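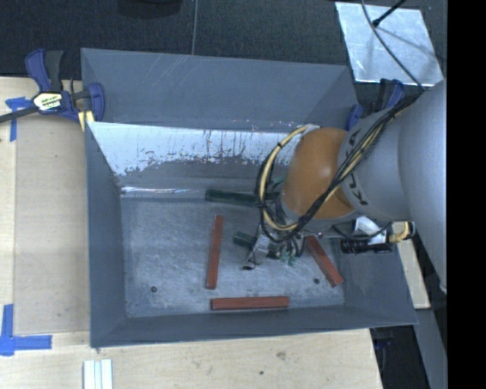 **Bin Refinisher / Shop Hand, Penduvero container shop**

Vustent is hiring one full-time shop hand for the container repair bench at our Penduvero building. The job is cleaning, stripping and recoating the metal bins our customers use for parts and bar stock. Start date is in February.

Bins come to us after years of use. Floors get scuffed, side panels get scratched, and the finish wears away on the inner walls. You will take a bin from the intake rack, empty anything still inside, decide what it needs, and do the work at the bench.

## What you will do

- Sort loose contents (bars, blocks, offcuts) into the labeled trays and write the customer's name on the tag
- Wash bins and remove grit from corners and along the floor seam
- Scrape and sand flaking finish back to a firm edge
- Straighten bent rims with hand tools
- Mask, prime and recoat inner walls
- Check each bin against the repair sheet before it goes back to shipping

Most bins weigh less than 40 lb empty. Anything heavier is moved with the hoist, and you will be trained on it in your first week. The bench tops are wood and we want them kept in good shape, so bins get lifted onto them and are never dragged.

## What we are looking for

- Some experience with sanding, painting, auto body or metal finishing. A school shop program counts.
- Able to stand for most of a shift and wear a fitted respirator
- Able to read a repair sheet and fill one out so the next person can follow it
- Careful with other people's parts. Customers often want back whatever was left in the bin, including scrap.

You do not need a forklift license. Welding is done by another crew, so that is not required either.

## Hours and pay

Day shift, 7:00 to 3:30, with a half-hour unpaid lunch. Pay is hourly and depends on experience; the range is given at the first phone call. Health coverage starts after the first full month. We provide coveralls, gloves and respirator cartridges, and pay up to $100 a year toward work boots.

The shop handles about 800 bins a year, mostly for two long-term customers, Sobczak and Vutholm. Overtime is offered before their yearly returns and is optional.

## How to apply

Send a resume or a one-page letter to Sławomir Urbańczyk, shop lead, Vustent, Penduvero building, Room 233. You can also drop it off at the front desk. Please list any coatings or sanding equipment you have worked with, and a phone number where we can reach you in the afternoon.

Applications close 22nd December. Applicants we want to meet will be asked to come in for a paid trial shift of 5 hours at the bench. Bring safety glasses if you have your own pair.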